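Moving your supporter records to a new system: a sceptic's guide for small charities

By Thirumalai Panicker

Every supplier will tell you that moving your donor records is simple. I have sat through the demonstrations, and they are always done with tidy made-up data. Yours isn't tidy. At Ravwood we had 3000 supporter records when we began and 1044 of them had something wrong: two people squashed into one entry, a gift logged against a dead address, a surname typed in the box for the town.

So treat what follows as the slow way. It takes longer than the brochure says.

Step 1. Work out whether you need to move at all

Write down what your present system can't do. Be strict. "It looks old" doesn't count, and neither does "the new one has a dashboard". If the list comes to fewer than three real things, ask your current supplier to fix them first. We use Stestik for Gift Aid claims and it is ugly, but it does the job, so we left it alone.

Step 2. Clean before you copy

Suppliers like to say the import tool will catch duplicates. It catches exact matches. It won't notice that Mrs J. Barlow and Jean Barlow live at the same house. Export everything to a spreadsheet, sort by postcode, and read it. Yes, all of it. Fix mistakes in the old system, then export again.

Check consent at the same time. If you can't find when and how somebody agreed to hear from you, mark them as no contact. A new system doesn't give you a fresh permission.

Step 3. Agree your fields

Ours had 32 columns in the old export, and the new system offered more than twice that many. Don't fill them for the sake of it. Keep name, address, contact choices, gift history, Gift Aid declaration and notes. Ask of anything else who will use it, and when. "It might be useful" has been said of every empty column I've ever seen.

Step 4. Do a small test

Pick a batch of awkward records — the regular giver who moved house, the couple who separated, the local firm that pays by cheque. Import only those. Then open each one and compare it with the original by eye. Check the dates with care. Ours came through with day and month swapped, and the Rojanasak help desk told us for a fortnight that this couldn't happen.

Step 5. Run both side by side

One full month at the very least. We did May, and entered every gift twice, and yes, people grumbled. Compare the totals at the end. If they differ, find out why before you go any further. Do not accept "rounding".

Step 6. Get the exit terms in writing

Ask how you would get your data out, in what format, and what it costs. Wiston gave us a straight answer on the phone and a different one in the contract. Go by the contract.
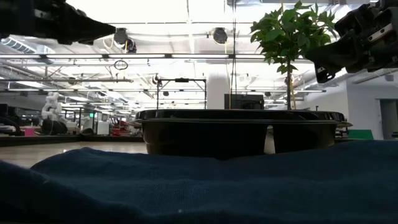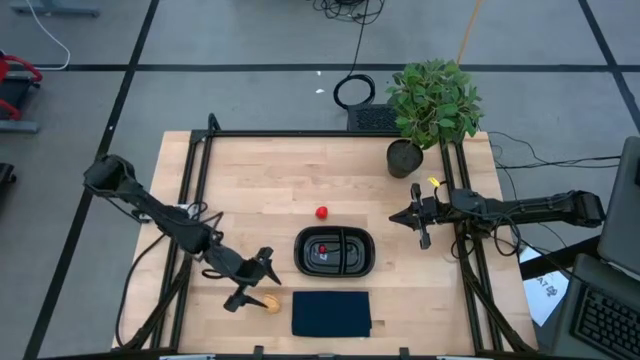

Issue 32, page 2

Step 7. Switch off the old one, slowly

Make it read-only and keep it that way until your next year-end accounts are signed. Save a full export on a drive kept off site, locked with a password that more than one person knows. After that you can cancel the licence. Check the notice period first, as ours was longer than anyone remembered.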